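The man who reads your water bill for fun

Uwe Harms keeps his water bills in a shoebox, in order, going back to the year he moved to Plerkent. He brought the shoebox to our interview. He also brought other people's.

"They give them to me," he said, setting a second stack on the table. "I don't ask. All right, I ask a little."

Harms, a retired meter reader, writes a newsletter called Clalora, which goes out every other month to 83 subscribers and deals entirely with household water. Past issues have covered the toilet flapper, the outdoor tap, and a two-part history of the town's billing software that he admits lost him some readers. The May issue was on dripping faucets, and it got more mail than anything he had written before. Most of it was from people who wanted to tell him he was wrong.

What he'd said was that the average person has no idea what a drip costs, and that this goes for people who lecture their families about it too. His brother-in-law, Kadir Baysal, is one of those. Baysal sat in for part of our conversation, mainly to object.

"I told my kids a drip costs you a hundred dollars a year," Baysal said. "It's a good number. It works on kids."

"It's a terrible number," said Harms.

Harms had a better one, and had measured it. He left a pitcher under the slow drip in Baysal's guest bathroom, went back with a kitchen scale, and did the arithmetic on the back of an envelope, which he has kept. The answer was 3840 gallons a year. At Plerkent rates, he said, that comes to a good deal less than Baysal's figure, and he seemed almost sorry about it.

"People want it to be a fortune," he said. "Then they'd have a reason to fix it. It's the price of a few pizzas, so they let it go for ten years, and then they've bought a lot of pizzas and never got to eat one."

Baysal's drip, for the record, is still dripping. He says he is waiting on a part. Harms says the part is a washer, and that he has offered him one out of his own pocket, where he does in fact carry them.

I asked whether all this attention had made him hard to live with. He gave it some thought.

"My wife does the dishes with the radio on," he said. "I used to think that was for the music."
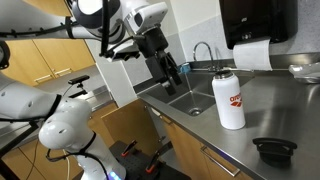

Dishes, and the argument about dishes

The kitchen sink is where Harms gets into the most trouble. He is a two-basin man. You fill one side to wash and the other to rinse, and you turn the water off in between, and he cannot see what there is to discuss. He once walked out of a dinner party in Quaye while the host was rinsing forks one at a time. He came back for dessert.

"I had 4 letters about single sinks," he said. "Big deep ones. They're handsome, I'm told. You could bathe a sheepdog. But you fill that thing up to wash three cups and you've used more than I use all evening."

And the dishwasher?

He looked at the shoebox for a while. "The dishwasher is fine," he said. "If it's full. I'm putting that in the fall issue and I expect to lose subscribers."

Baysal, who owns a Gorkatico dishwasher and runs it half empty, asked to have that left out of the article. He then explained that he runs it half empty on purpose, so the glasses don't touch. Harms wrote something down.

He is already planning the issue after that one, on garden hoses. He has borrowed bills from both sides of his street and thinks he knows who is watering at noon. He wouldn't tell me which house, but on the way to my car he slowed down in front of a very green lawn and coughed.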